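Plunmont changes allergen labeling rules for market food stalls

Sellers of unpackaged baked goods at Plunmont's covered market must display a written allergen sheet for each product from September. The rule replaces the current system, under which stallholders may give the information verbally on request.

The market office has 26 registered food stalls. Each received a copy of the new form last month, along with a schedule of inspection visits.

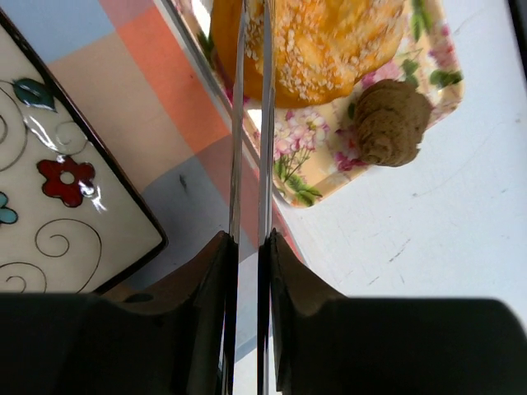
Allergen sheets become mandatory at Plunmont market in September.

The form covers cereals containing gluten, eggs, milk, nuts, sesame and soy. Ingredients used in glazes, toppings and fillings must be entered separately from those in the dough or batter. Items displayed together on one tray may share a sheet, provided each item has its own line. Sheets must be printed, dated and kept within reach of the customer.

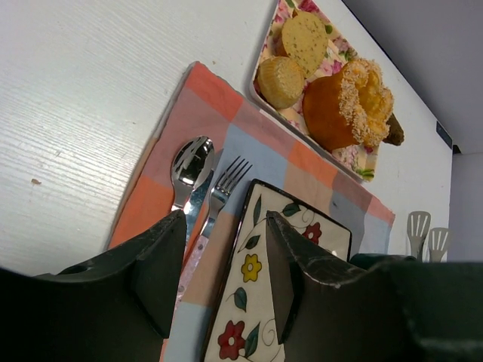

Does the rule apply to home bakers who sell only occasionally?
It applies to anyone who takes payment for food inside the market building, regardless of how often they trade.

Registration for occasional sellers remains open at the Mendach Street office until 4 p.m. on weekdays. The fee is unchanged. Sellers who change a recipe must replace the sheet before the product goes back on sale.

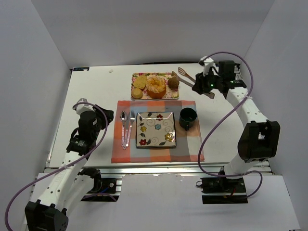 Lerato Engelbrecht said the separate entry for toppings would add work in the first weeks, mainly for stalls that change their range daily, and asked for the form to be made available as an editable file. The office said a file would be posted before the rule takes effect.

Samples offered free of charge are also covered. A sheet must be displayed beside any sample plate, including when the same product is on sale elsewhere on the stall. Stalls found without sheets will receive a written notice and a second visit within 2 weeks.

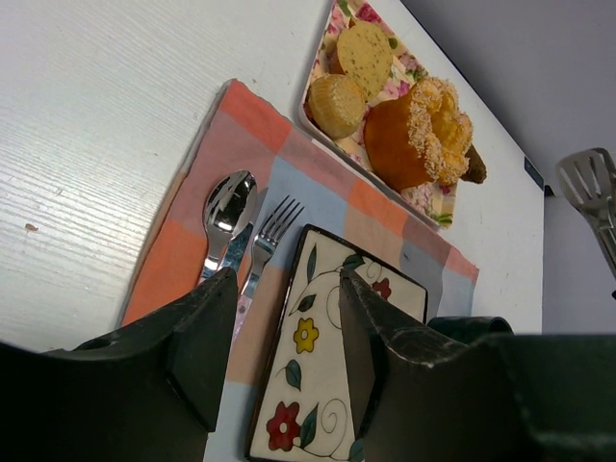
Nandi Du Plessis asked whether sheets in other languages would be accepted, and was told that they may be shown in addition to the English version.

Forms can be collected at the Durán Hall entrance during market hours.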